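Home Journals Issues Authors Contact
Work & Technology | Field Studies
3 min read

4.2 Switching work at Cirnalwood

Until September, every switching order at Cirnalwood was carried out by an electrician standing at the cabinet. Operators now send most of them to the Rakena unit from the control room. The log for the study period holds 348 orders, of which 206 went to the robot. 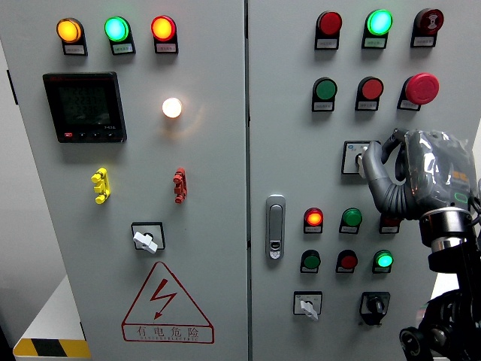

Sugeng Sutanto told us he did not miss the walk, but he worried that new hires would learn the panel only from a screen. Others on his shift shared the concern, and two asked for regular turns at manual switching.

Job content moved as well. Electricians spent more time writing and checking step lists -- work that had been done from memory -- and less time in protective gear. Anahera Mudgway described the new routine as quieter and more tiring on the eyes.
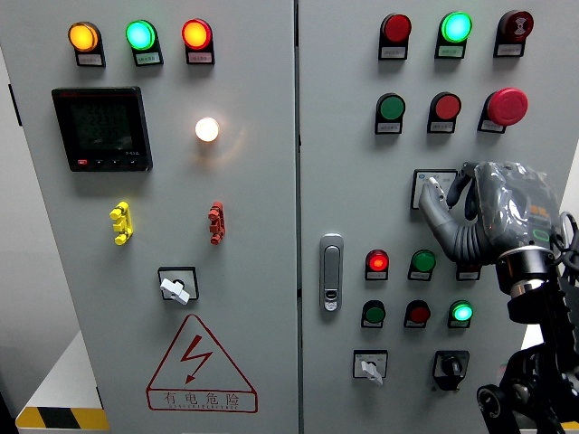

Figure 3. Robotic hand with its index finger on a small plate below the emergency stop button, right cabinet door.

Pay grades stayed the same during the study, though the step lists were not part of any written job description.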